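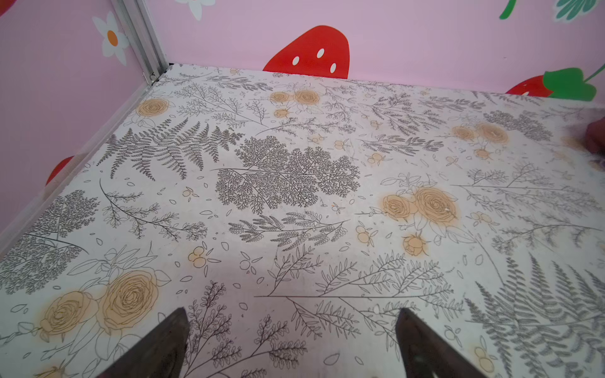
Buying a robot is a bit like buying a dog, in that the robot is the cheap part. Everyone pictures the arm. They picture it folding pyjamas while they lie on the bed eating toast. Then they go shopping and find that the arm also needs something to be bolted to, a power supply, a computer, somewhere to work, and fingers. Fingers matter a lot. A pair of plain dark wedges, held well apart over a mat covered in ferns and roses, can close on a sock or a toy brick, but they have to be the right shape and the right size for the job, and you may have to pay for them separately. Read the page properly before you tell anybody you have found a bargain.

This guide is about working out what a robot costs. We will use two arms for tidying clothes, since clothes are the thing most of our readers would like somebody else to deal with.

Start with the job

Grown-ups who buy equipment for a living write down the job before they look at any prices. (Grown-ups who buy equipment for fun do it the other way round, and have garages full of it.)

Write your job in one sentence. "A robot to help me" is no good. Help you do what? Maths? "Two arms that can pick up clothes from a mat and put them in a box" is much better. You can tell from that sentence how many arms you need, roughly how far they must reach and how strong they have to be. A T-shirt is light. A winter coat with a conker collection in the pocket is a different matter.

Clothes are harder than they look, too. A cup stays cup-shaped when you pick it up. A jumper changes shape every time you touch it, and a robot that knew exactly where the sleeve was a moment ago may now be holding a good firm pinch of nothing.
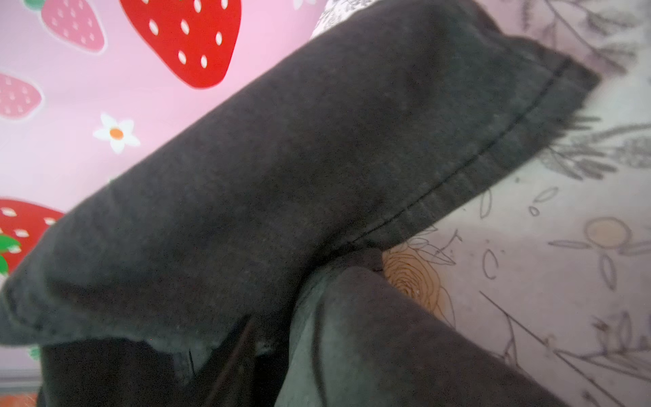
Dark cloth, folded over on itself. Which bit would you grab?

A cloth job like that usually needs a camera near the fingers, so the robot can look closely at what it is about to pinch. Cameras go on your list. So does the bracket that holds the camera, and so do the tiny screws that hold the bracket, which will roll under the fridge. Buy spare screws.

Now the sums

Let's say a robot club called Goltonden, in the town of Arkgate, has saved up £700. It wants two arms. The club has seen the Nukent arm, which costs £288, and the Pathirana frame kit, which costs £139 and gives you metal rails, corner posts and clamps.

Two arms at £288 each come to £576.
Add the frame at £139 and you get £715.

Goltonden has £700. You will have spotted the problem. The club is £15 short, and it hasn't bought a camera, a plug, a cable or a biscuit.

This happens to everybody, including people building enormous factories. The difference is that when a factory runs out of money, there is a meeting.

The club has a few choices. It could buy one arm now and save up for the second. One arm and a frame come to £427, with £273 left over for cameras and cables. One arm can do a great deal, although it can't hold a shirt by both shoulders. Or the club could borrow a frame, or wait until August and hold a cake sale. What it must not do is buy both arms and hope a frame turns up. An arm that isn't fixed down can tip over as soon as it stretches out, for the same reason that you would if somebody glued your feet to a tea tray and asked you to pick up a rucksack.

Measure the space

Arms reach further than you expect, and their elbows stick out. Before you order, find out the reach of the arm and mark it on the floor with masking tape. Draw a curve for one arm and a curve for the other. The place where the curves overlap is where the arms can work together. It is also where they can whack each other, so leave room behind and above as well. 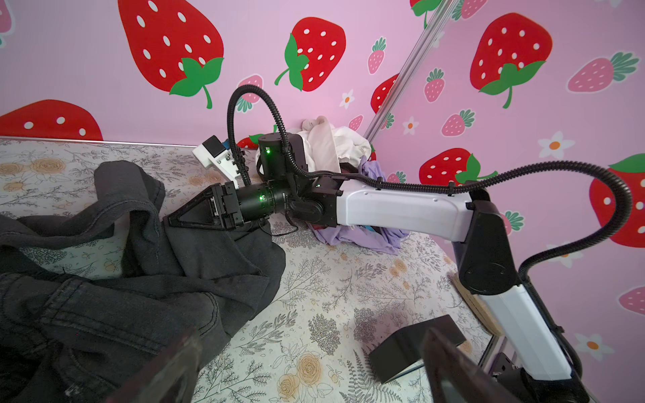 Cables need room of their own. A cable on a moving arm has to be long enough for the arm's longest stretch, and the rest of the time all that extra length has to go somewhere, so it bows out in a big loop. If you plan the space as tightly as a packed lunchbox, the loop will catch on the wall. Many arms have their cables inside a bendy ridged tube to protect them. If yours doesn't, tubing goes on the list.

Your list is getting long. Good. A long list now is much cheaper than a short list followed by lots of postage.

Things to practise on

A robot has to have something to pick up, and this part can be nearly free. Old clothes are ideal. Choose different colours and thicknesses, because a robot that has only ever met one lavender T-shirt will be baffled by trousers. Add a few hard things and a few soft things so that it doesn't get too comfortable. Ask before you borrow them. "The robot needed it" is a poor excuse for a squashed clock. 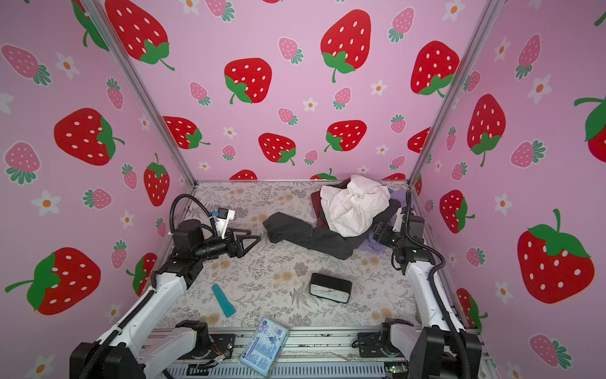

Two arms, a heap of clothes and an alarm clock on its side. The blue package has got as far as the front rail.

The bit left over

Good planners keep some money back and don't decide what it is for. They call this a contingency, a very serious word for "something will go wrong". Fingers wear down. A motor may need replacing. Somebody will order a cable with the wrong end on it, and it will probably be the person who said they didn't need to check.

How much should you keep? Try one pound in every ten. For the Goltonden club, that means putting £70 in an envelope and pretending it has £630. With one arm and a frame bought, that leaves £203 for everything else on the list, and the envelope stays shut until something snaps.

Have a go

Write your job sentence at the top of a piece of paper. Under it, make two columns, "Must have" and "Would be nice". Put real prices next to everything, with postage. Add it all up, then get someone else to add it up, and if your two answers are different, do it again before you ask anyone for money.

Stickers go in the second column.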